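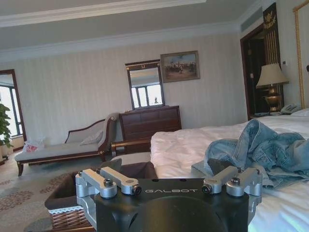 1/ Email subject lines, a thread from someone who has sent far too many newsletters

Okay so I've been doing the email for Skaltdale since March (small shop, mostly secondhand denim and jackets, lovely people) and I've finally got enough sends behind me to have opinions. Grab a cuppa.

2/ The list when I took over: 3,056 addresses. Sounds great! Then I pulled everyone who hadn't opened or clicked a single thing in a year and was left with 1,273. I felt a bit sick pressing that button, I won't lie. Marjatta, who owns the place, went very quiet on the phone.

3/ But the dead addresses were dragging everything into the promotions tab or worse. Two sends after the clean-up my own test accounts started getting us in the main inbox again. Could be coincidence. I don't think it is.

4/ Right, subject lines. The old ones all went "Skaltdale Newsletter: Autumn Edition" and so on. Every one of them had the shop name in it, when the shop name is already sitting in the sender field. You're burning half your characters on mobile saying the same word twice.

5/ What's been working for us: saying what's in the email. "Jean jackets, sizes 8 to 22" beat "You'll love what's just landed" by a mile. I wrote the second one and was very proud of it, too.

6/ Emoji: tested it four times, couldn't see any difference, stopped bothering. Your mob might be different. If your readers are younger than ours I'd still give it a go.

7/ Preview text!! Please fill in your preview text. Ours said "View this email in your browser" for two whole years. It's free space, right next to the subject, and you can say the second most interesting thing there.

8/ The send that got the most replies had the plainest subject of the lot: "Does this one need a new collar?" 149 people clicked through and a heap of them wrote back with proper advice. Ritva Kettunen sent four paragraphs on interfacing. I have kept them.

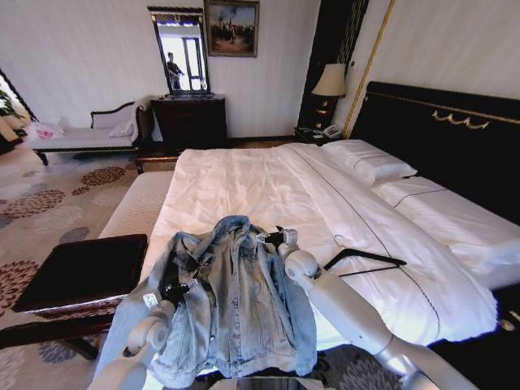
Light blue denim jacket, pointed collar, chest pocket flaps

9/ So now I do one question subject a month, no more. I tried two in a row and the second one sank. I reckon people can smell it when you're only asking for the click.

10/ On tools, because someone will ask: we moved from Trornska to Chambi. Chambi's A/B testing is easier to find but the reporting is a bit ordinary, so I still copy the numbers into a spreadsheet by hand like it's 2009.

11/ And be careful with A/B tests on a small list. Half of 1,273 isn't a lot of people, and if A gets nine more opens than B you've learnt nothing. I only change my ways if the same thing wins three sends running.

12/ Next job is the welcome email, currently a single line saying "Thanks for subscribing". If you've got one you're proud of, chuck me a screenshot in the replies, I'd love a sticky beak. Will post the rewrite once Marjatta's had her red pen through it.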